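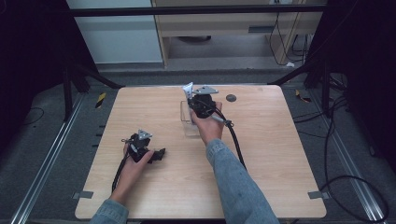
Boletín Gruvano, núm. 15, página 5

Inicio Noticias Visitas Talleres Contacto

Usamos cookies propias para recordar su idioma. Si sigue leyendo, entendemos que las acepta.

Jornada de puertas abiertas en Trodeck: mesas pequeñas y cajas transparentes

28 de enero de 2021
Por Suqin Xu

Llegamos a Trodeck un poco antes de las diez, con frío y con el café todavía en la mano. La visita la había organizado Ruoxi Xiao para los lectores del boletín que trabajan con muebles de oficina, y yo fui porque mi taller necesita mesas nuevas. Escribo en español desde hace pocos años, así que pido paciencia con algunas palabras técnicas, que no siempre se encuentran en el diccionario.

En la entrada nos recibió Ximeng Gu. Nos dio una hoja con el plano y nos pidió que dejáramos los abrigos en una habitación lateral. Después pasamos a la zona de mesas, que era lo que más me interesaba. El suelo es de moqueta gris oscura y a mí me gustó, aunque otro visitante opinaba que en un taller la moqueta se ensucia demasiado. Creo que tiene razón si se corta madera. Para montar cosas pequeñas es agradable: cuando se cae un tornillo no hace ruido y no rebota lejos. Encontrarlo es otro asunto.

La mesa en la que me quedé más tiempo es cuadrada, con la superficie de madera clara a la vista y las esquinas redondeadas. Yo tengo en casa una con esquinas vivas y mi cadera la conoce bien. En el tablero hay un agujero redondo pequeño con su pieza de color gris oscuro, de los que se usan para pasar cables. En español lo llaman pasacables, me enseñó Ximeng la palabra y la apunté. A los lados se ven unas pequeñas piezas de metal gris que agarran el tablero. Pregunté si se pueden comprar separadas y me contestaron que sí, por pedido, en bolsas de 5.

Sobre la mesa había un recipiente rectangular de acrílico transparente. Es una cosa muy sencilla y sin embargo hablamos de ella bastante rato. Zeyu Cao, que lleva la parte de accesorios, nos explicó que el acrílico se limpia con un paño suave y agua con un poco de jabón, nunca con alcohol, porque pueden salir grietas muy finas. Yo limpiaba los míos con alcohol. Ahora entiendo por qué los bordes se han puesto feos.

También me fijé en los lados del puesto. Hay perfiles plateados de aluminio a la izquierda y a la derecha de la mesa, y en el suelo unas marcas de cinta amarilla y negra. En mi taller marcamos el sitio de las mesas con tiza y cada semana hay que repetirlo. Voy a probar con cinta de este tipo, aunque no sé si se pega bien en nuestro suelo, que es de cemento y bastante irregular.

A las once y media hubo una pausa con té y unas galletas de almendra. Rongrong Cao presentó el catálogo Rillodow, que tiene casi 100 referencias entre tableros, patas y cajas. El papel es bueno, la letra demasiado pequeña para mi edad. Los precios no están impresos y hay que pedirlos por correo, lo cual me parece poco práctico. Lo dije con educación y Rongrong lo escribió en su cuaderno.

Por la tarde vimos el almacén. Los tableros se guardan de pie, con cartón entre uno y otro, y las cajas transparentes llevan una película de protección que el cliente quita en su casa. Pasamos también por el rincón de las devoluciones, y esto lo agradecí mucho, pocas empresas lo enseñan. Casi todas eran por golpes en el transporte. Del reparto se encarga Sutter desde septiembre y, según Zeyu, llegan menos esquinas rotas que antes.

Algunas notas para quien quiera ir:

El autobús deja un poco lejos, conviene llevar zapatos cómodos.
Hay que apuntarse por correo, no aceptan visitas sin cita.
Las muestras de acrílico se regalan, las de tablero se pagan.
El aparcamiento es pequeño y a las nueve y media ya estaba lleno.

Yo pedí presupuesto para dos mesas cuadradas y para una caja transparente con tapa. Todavía espero la respuesta. Si hay otra jornada en primavera, Ruoxi publicará el formulario en la sección Visitas.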